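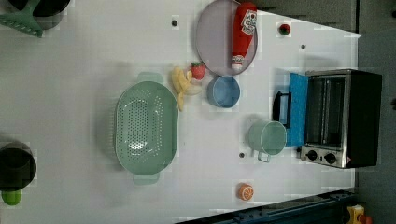 Posted by the author of the Skestero play blog, home daycare provider and habitual rearranger of shelves

How I Set Up (and Clean Up) a Play Kitchen Table

If your play kitchen is anything like mine, it starts the morning as a kitchen and by snack time it's a pile. I used to keep all the pretend food in one giant tub, and the kids would do what kids do with a giant tub, which is tip it over and walk away. So last May I started laying out a small table instead, with a few pieces of cookware and a little bit of food, and they play with it for so much longer!

I've had a bunch of messages asking how I pick what goes out, so I'm going to go through the whole thing, including the washing, which is the part everybody skips (me too, for years).

What you need

A low table with a plain top. Mine's white, and I love that for this, because bright little things show up on it right away when you're hunting for the last strawberry.
One big "anchor" piece. My favorite is a colander.
One appliance with something to open or turn.
A plate, a bowl and something with a handle.
A handful of pretend food, fewer pieces than you think.
A dishpan, mild dish soap, an old soft toothbrush and two towels.

Step 1: Start with the big piece

I put the biggest piece of cookware down first and build out from there. The mint green oval colander is the one I reach for most. It's wide, it's shallow enough that little hands can get everything back out, and it has a handle at each end so two kids can carry it together, or fight over it, depending on the morning.

A soup pot works too, or a mixing bowl. You just want something that says "put stuff in me."

Step 2: Add the appliance off to one side

The toy toaster oven goes on the right side of my table, and I leave plenty of open space next to it for loading and unloading. Whatever you use, try it with the door open before you settle on a spot. I once had a play microwave shoved up against a basket for a whole week before I noticed the door only opened partway, and the kids had just quietly stopped using it.

Knobs are a big hit at my house. Kids who won't touch the food will stand there and turn a knob for ages.

Step 3: Dishes next

One plate, one bowl and one mug or little pot is plenty for two kids. For four I double it. I like pieces in different colors because it makes asking for things easier ("can you put the orange in the blue bowl?") and you sneak in some color words without making a lesson out of it. If a couple of pieces match, great, that's a sorting game for later.

Step 4: Food, but not all the food

Okay, this is where I had to be strict with myself. At one point I had 156 pieces of play food. I counted them the winter I moved everything into new bins, and then I had to go sit down. Now I put out 6 or so at a time and the rest lives in the closet.

I try to mix it up so there's some actual cooking to pretend. A banana and a strawberry can be fruit salad. An orange slice can be juice, or a garnish if you have a fancy crowd. And always, always put out one condiment.

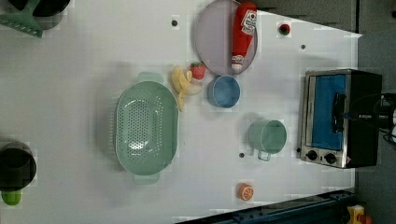 The fruit salad table, with ketchup on the plate

I don't know what it is about a ketchup bottle. Mine has been squeezed over bananas, over soup, over my shoes. If you only buy one extra thing for your play kitchen, make it that.

Leave gaps between the things. A table that's packed edge to edge looks full but there's nowhere to play on it, and the first thing a kid will do is clear some room with one arm.

Step 5: Swap, don't add

When interest drops off, trade two or three pieces and leave the rest alone. I keep the colander and change the food, or keep the fruit and swap the appliance for a stack of cupcake tins. New things go in, old things come out, same number on the table.

Step 6: Wash day

I do this every couple of weeks, and right away if somebody's been sneezing.

Sort out anything with batteries, fabric, wood or a paper label. Those get wiped with a barely damp cloth and that's it. Everything that's plain hard plastic goes in the dishpan with warm soapy water for 8 minutes. Then the toothbrush, especially around colander holes and the seeds and leaves on the fruit, where the grime likes to sit. Rinse, shake, and lay it all out on a towel with the holes facing down. Squeezy toys need to be pressed out a few times, and I give them a night on the towel before they go back in a bin.

Check tiny pieces while you're at it. If you have babies or toddlers around, anything small enough to go in a mouth gets put up high. My little cherry tomatoes only come out when it's big kids only.

Step 7: Put it away so it comes back out

I keep one shallow bin per table setup, with the food right inside the colander. Lid on, tape label on the short end, done. Mine say "fruit," "breakfast," "soup" and one that just says "ketchup" because I ran out of ideas.

Next month I'll do the soup table. It involves a lot of pom-poms, so start saving your ladles.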